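Chapter 5
Choosing a Gripper: Trials, Fabric and Fair Comparisons

Ask five people in a robotics lab which gripper is best and you will get five answers, most of them delivered with real passion. Good! Grippers are where a robot finally touches the world, and people who have spent a month coaxing one to pick up a sock tend to have opinions. By the end of this chapter you will have opinions too, and (more useful) a set of trial sheets to back them up.

In Chapter 4 we compared arms by reach, payload and repeatability. Those are friendly numbers. You can read them off a data sheet and put them in a table. Grippers are harder to pin down. Two sets of jaws with the same opening width and the same closing force can behave very differently on a folded towel, and the only way to find out is to try them on the towel. We will do a lot of that.

The trials in this chapter come from a course that Sorcha Breathnach runs in Hulville. Over one winter term her students logged 1073 grasps with the Kitby parallel jaw and 2127 with the longer Plisteo jaw. The counts are uneven, and Section 5.3 shows how to compare the two fairly anyway. Her students began with hand-held versions of the jaws before they moved anything to an arm, and I'd urge you to do the same if you can. You learn so much in the first hour – how far a jaw must open before it clears a fold, how your wrist wants to turn, when you reach for the second hand without thinking. 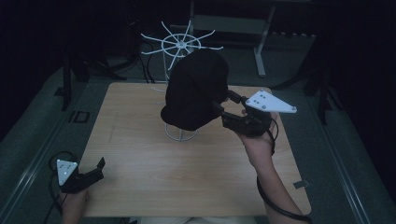
Soft goods are the best teachers a gripper can have. A wooden block sits still and keeps its shape, so almost any jaw will manage it, and a table full of successful block grasps tells you very little. Cloth sags, bunches up and hides its own edges. Put it on a stand and the problem gets richer, for now the jaws have to hold the fabric while keeping clear of whatever is underneath. With black fabric hanging over the thin rod of a white wire stand, below a wheel of spokes, one gripper clamped into it from the right and the other waiting open near the front edge of the table, there is already plenty to write down. Which way did the jaws approach? How much material is between them? Would the same approach work if the spokes were lower? Get into the habit of asking these questions before you score a trial.

Notice, too, that a comparison covers more than jaws. If you track the motion of a hand-held gripper with markers on a plate, the camera has to see that plate, and a grasp that turns the plate away may leave a gap in your record. Cables have a say as well. A stiff one tugs at the wrist and can make a good gripper feel clumsy. Change one thing at a time, and note what you left alone.

What you will need for the exercises: two grippers of different jaw shape, one light stand, several pieces of fabric, and a copy of the Nautiyal trial sheet from the back of the book. The sheet has 44 rows, enough for one gripper and one fabric. Fill in the failures as carefully as the successes.

5.1 What Counts as a Grasp?

Before the first trial, write down your definition of success and have your partner read it back to you. Ours is simple: the fabric leaves its support, stays in the jaws for a slow count of five, and the stand remains upright.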